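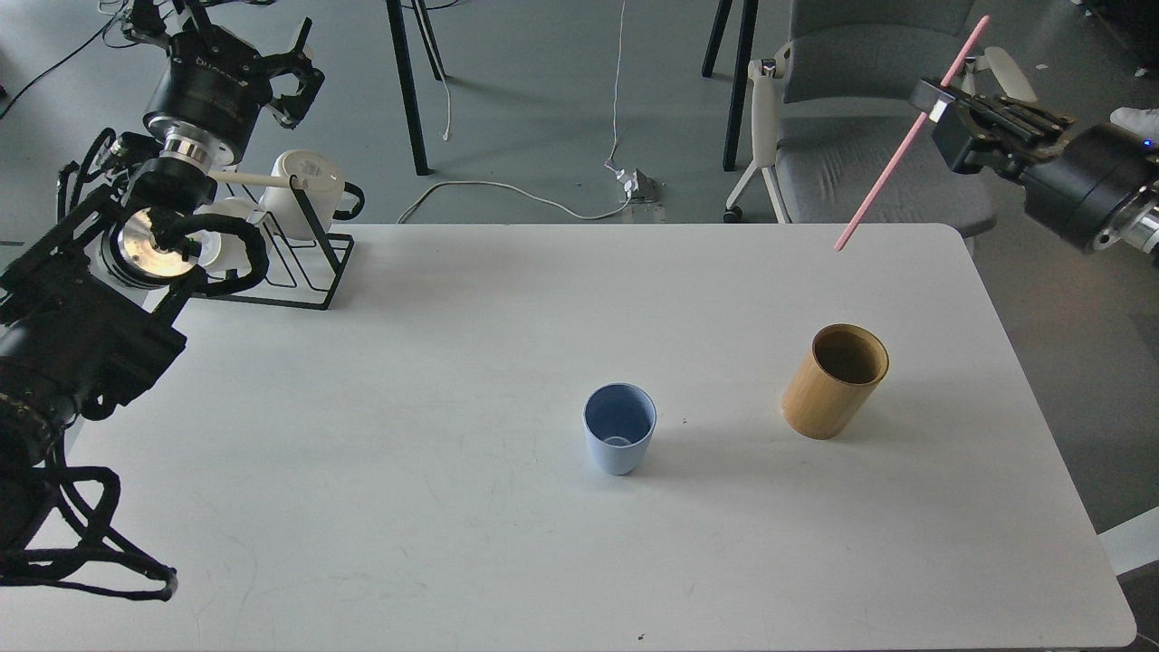 Getting Smells and Stains Out of Everyday Cups

I have a cupboard full of cups that aren't glass and aren't china, and I love every one of them. Plastic ones for the yard, bamboo ones for my tea, a couple of steel travel mugs, and an enamel thing that came from my aunt's camping box. They're light, they bounce, and they don't make me nervous when my nephews visit. But they do hang on to smells! If you've ever poured yourself a nice cold water and gotten a whiff of last week's tomato juice, you know exactly what I mean.

I've been collecting tricks for this for years, mostly by messing things up first. Grab whatever's already under your sink and let's go.

Plastic cups that smell like what was in them

Baking soda is where I start, every time. Put a heaping spoonful in the cup, fill it with warm water (warm, please, I have warped two good cups with water straight off the boil), give it a stir and leave it overnight on the counter. In the morning dump it out, wash with regular dish soap and let it air dry with the open end up. Most smells are gone after one round. Coffee sometimes takes a second go.

For onion or garlic, which my sister manages to get into everything with her salad dressings, I crumple up a sheet of plain newspaper, stuff it in the dry cup and leave it for a day or two. It sounds like something your grandmother made up, and mine did swear by it, but I've done it dozens of times and I'll keep on doing it. Wash the cup afterward because of the ink.

One thing I quit doing is stacking plastic cups before they're dry all the way through. The bottom one always ends up musty. And then they get stuck together, which is its own little adventure. If that happens to you, put ice water in the inside cup and stand the outside one in warm water for a minute, then twist gently. Don't pry with a butter knife. I have a scar.

Bamboo cups need a lighter hand

Never soak bamboo. I'll say it again for the folks who skim, never soak bamboo! It drinks up water, swells, dries out again and one day you find a crack running down the side. Wash it quickly by hand with mild soap, rinse, and wipe it inside and out with a towel right away. Then let it finish drying somewhere with moving air. I put mine on a wire cooling rack near the kitchen window, never on the radiator.

If it has picked up a tea stain, make a paste with baking soda and a few drops of lemon juice, rub it around with your fingers or a soft cloth and rinse it off after a minute or so. You won't get it back to looking brand new and I don't think you should try. A bit of color in there suits it.

For bare, unsealed bamboo that looks dry and chalky, rub in the thinnest coat of food-grade mineral oil, let it sit for an evening and buff off whatever's left. Please don't use olive oil or sunflower oil. They go rancid and then you've got a brand new smell to deal with. And if your cup came with a shiny finish, leave the oil alone altogether, it'll only sit on top and feel greasy.

A spot of mold on the inside means goodbye, as far as I'm concerned. I turned my last one into a pencil holder for the mail table after I scrubbed it and left it out in the sun, and it's been very happy there.

Steel travel mugs

The cup part is hardly ever the problem with these. It's the lid. Pull out the rubber ring – use the handle end of a teaspoon, not the tip of a knife – and have a look at what's living in the groove. Brace yourself. I soak the ring and the lid in equal parts white vinegar and warm water for 45 minutes, then go around the groove with an old toothbrush and rinse everything twice.

For brown coffee rings down inside, a denture tablet and hot water works so well it's almost silly. Drop it in, let it fizz until it's done, swish with a bottle brush, wash with soap, rinse like crazy. My neighbor Amarachi Jibrin told me that one over the fence and I've been passing it along ever since.

Leave the lid off when you put the mug away. If your cupboard is tight, lay the lid upside down on top.

Enamel and the marks spoons leave

Those gray lines inside an enamel mug look like scratches, but a lot of them are metal rubbed off your spoon. A little cream of tartar mixed with water and rubbed in with a damp cloth takes them right off. Skip the steel wool, you'll dull the surface and then it stains twice as fast. If the enamel has chipped on the rim or the inside, retire the mug from drinks. Mine holds chives now.

Rings on the table

Since we're talking about cups, a quick word on what they leave behind. On a painted or plastic-coated white table, most rings come up with a dab of dish soap on a warm cloth. If one doesn't, I spread on a thin baking soda paste, wait while I put the kettle on, and wipe it away without scrubbing. Try it in a corner first! Melamine sponges work too but they're really very fine sandpaper, and if you go at it hard you'll end up with a dull patch exactly the size of your hand.

On real wood it depends on the finish. A white cloudy ring is usually moisture in the finish and will sometimes lift if you lay a dry cotton dish towel over it and pass a warm iron across for a few seconds at a time, no steam. Dark rings have gone deeper, and that's a job for sanding and a free Saturday.

Odds and ends

Sticky label glue on a new cup comes off with a bit of peanut butter. Leave it on for ten minutes, wipe, then wash with soap.

Keep bleach out of all of this. Cups have never once needed it at my house, and bleach and vinegar must never, ever meet – the fumes are dangerous.

If a plastic cup is scratched up inside and still smells after two rounds of baking soda, let it go to the garden shed. It makes a great scoop for potting mix.

Next time I'm doing cutting boards, and I've got plenty to say about beets. If you have a cup trick I haven't tried, leave it in the comments and I'll give it a whirl on the ugliest mug I own.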